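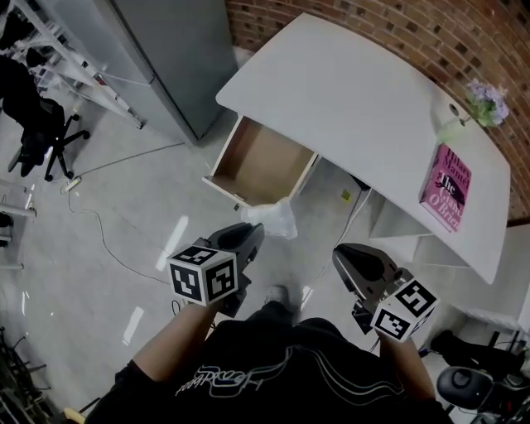 Altutura back room, so far

Quick one before the van comes on Tuesday. Promised everyone in the building a look at how the back room is getting on and then did nothing for a month, sorry. Not finished. Nowhere near.

For anyone new - this is the round end of the ground floor, where the brick wall bends and nothing with a straight back has ever fitted. We had the old Bunting desk in there for years with a great wedge of dead space behind it. Pens went down there. So did a sandwich, once.

The desk

White, rounded top, back edge follows the brick. That was the whole point. Maricruz Escobedo drew it up off a paper template we cut on our knees, and it came out better than the template deserved. Open shelving under the right-hand end, all white.

£1,612 with delivery. The off-the-peg one from Sisano would have been cheaper but straight, so no.

The drawer

Front left, pale wood inside, white sides. Nothing in it yet and I'd like to keep it that way for at least a week. Velimir Georgiou has already asked if it can be the stationery drawer. It can be the stationery drawer. It can't be the batteries, takeaway menus and odd keys drawer, we had one of those and it took 2 evenings to empty.

Still to do: felt liner. Have measured it twice and got different answers, will measure again.

The book

The Giant, O'Brien, Hilary Mantel, the pink hardback. Next up for the reading group, and if it's your turn after mine then it's on the desk, right-hand side, just take it. Write your name on the sheet please. Last time a book went round 9 people and came back to the wrong house.

Flowers

Lavender and purple, up against the brick at the back. Artificial, before anyone tells me off about watering. I had real ones in the old room and we all know how that ended. These want a dust now and then and thats it.

Cables

Yes I know. The grey one goes right across the floor from the power strip and it's the first thing on the list. There's a grommet hole in the desk top so at least anything on the desk can drop straight down. Plan is clips along the wall side and a cover strip for whatever has to cross. Mind your feet until then.

Floor bits

Plastic bag under the drawer, yellow sticky note under the desk. Both still there when I wrote this list. If the note says anything important tell me, I haven't been down there to read it.

What's left

Cable clips, drawer felt, a lamp. Somewhere to put coats. The Trisotine blind, on order since February and now apparently definately coming. A second chair if the money holds - we're at £3,959 for the whole room, paint included, and Velimir does wince a bit when I say it out loud.

Brick stays bare. We did talk about painting it white to match and I got outvoted, and fine, they were right, it looks good next to the desk.

More photos once the blind is up. If you've got any of the room from before, the Bunting days, please send them over, I seem to have taken none at all. Anything left in the old desk is in a box by the front door until Tuesday morning and after that it goes with the van.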